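FOR IMMEDIATE RELEASE
Briston, July 23, 2023

Plandum opens registration for home laundry course "Inga"

Plandum, the household training company from Briston, announces today that registration is open for Inga, a short course about the daily care of clothes at home. The course has 5 lessons and begins in September. Each group has place for 46 participants.

The first lessons treat hanging: how to put a knit piece on the hanger so the shoulders keep their line, and when it is better to fold it.
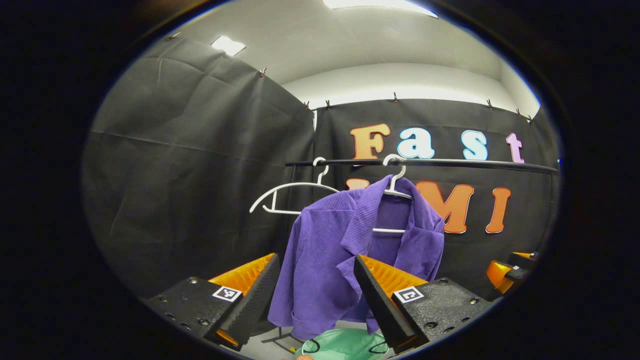 A purple ribbed shirt on a white hanger, with an empty hanger next to it.

"Many people wash with great care and then hang in a hurry," says Jolán Kovács, who wrote the lessons. "We wanted to give the hanger the same attention as the washing."

The second part of the course is about sorting. Participants learn to check each garment before it goes to the hamper, to close buttons, to empty pockets and to read the care label. Ribbed knits receive a full lesson, as the trial group in Gadura asked for it.

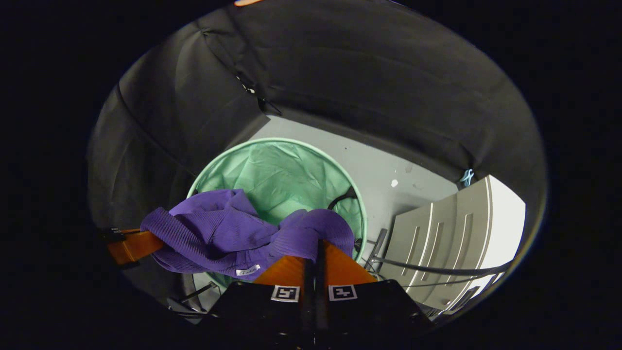

Purple ribbed knit garment over a round mint-green laundry hamper.

Alcides Bermúdez, responsible for the courses at Plandum, informs that 254 persons have already written to ask about the program. A second group will be opened if the first is full.

Lessons take 2 hours each and are held in the Plandum training rooms in Briston. Registration is made at the front desk or by telephone.

Press contact: Alcides Bermúdez, Plandum, Briston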